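Tumberg Hall Addition – Studio Project Report

Helmi Nieminen and Vaughn Escobedo
Architecture studio, second year

1. What we did

Our project is a redesign of the old field house at Wurkham. The building is brick, low, leaks in two corners, and has a gym that gets used for everything from badminton to exams. The brief asked for an addition with a bigger gym floor, locker rooms that work for everybody, and a small kitchen and social room for the clubs. Existing front wall has to stay. Site is tight on the east side because of the service road.

We called the scheme Tumberg Hall because that is the name of the slope behind it. Helmi did plans and structure, Vaughn did the sections, daylight and most of the writing.

2. Site

The slope drops toward the track. First idea was to put the new gym at the top, level with the old floor. Bad – it blocked all the light to the existing windows and the roof ended up taller than the library. Second version pushes the gym down one level so you come in above it and look down onto the court. We kept this one.

Entry is from the north, under a canopy. The path from the parking lot is ramped the whole way, no steps. Bikes go along the service road, which we are still not happy with.

3. Plan

Three levels. Bottom is the court and storage, middle is entry, lockers and the social room, top is a fitness room and an office. Total new floor area is 4,000 square feet per level at the two lower levels and less on top. The court has pull-out seating for 100 people on one side only.

Locker rooms took the longest. We ended with single changing rooms off a shared hallway insted of two big rooms. Uses more area, but the cleaning staff at Wurkham told us they like it better and it solved the door problem.

The social room has a counter, two sinks and open shelves. Clubs eat here after games so it needs to handle a lot of dishes in a short time. Counter is 20 feet long and runs along the inside wall, drying area at the end closest to the door.
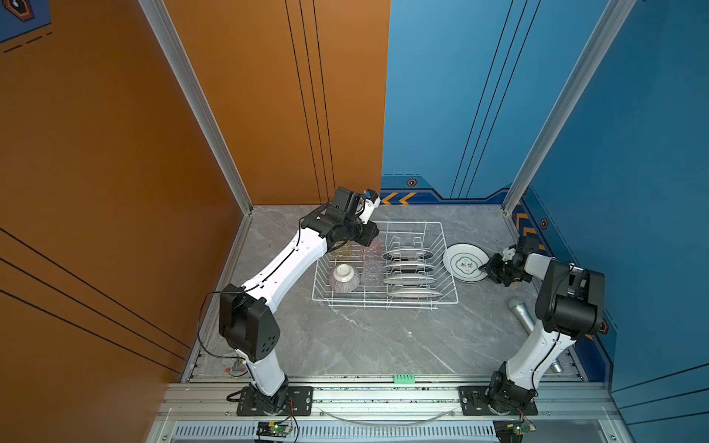
Fig. 1. Dish rack on a marble-patterned top, robot arms on either side.

4. Structure and materials

Glulam beams over the court, concrete below grade. We looked at steel trusses first (see the Räsänen scheme from last year's studio, which used them) but they were too deep for the section. Old brick is cleaned and left showing on the inside of the entry. New outside walls are dark wood siding. Floors are maple in the gym and rubber in the fitness room.

5. Daylight and energy

North clerestory over the court, no direct sun on the floor in the afternoon. Vaughn ran the daylight study in Zeltitar, first with the wrong orientation, then again. The second run showed the far corner of the court is darker than we wanted. Added a strip window there. Did not have time to run it a third time so the numbers in the appendix are from before the strip window.

Heating from the campus loop. Natural ventilation in the social room and office, fans for the rest.

6. Review comments

Mid-review in September. The main points:

Entry too narrow when a game lets out – fixed, now over twice as wide.
Where does the trash go – moved to the service road side.
Canopy looks stuck on. Agree. Changed the columns, still looks a bit stuck on.

7. Still to do

Stair detail at the old wall. Railing at the overlook. Acoustics, which we have barely touched and wich the gym really needs. The model is missing its roof, Helmi is cutting it again from thicker board before the final review.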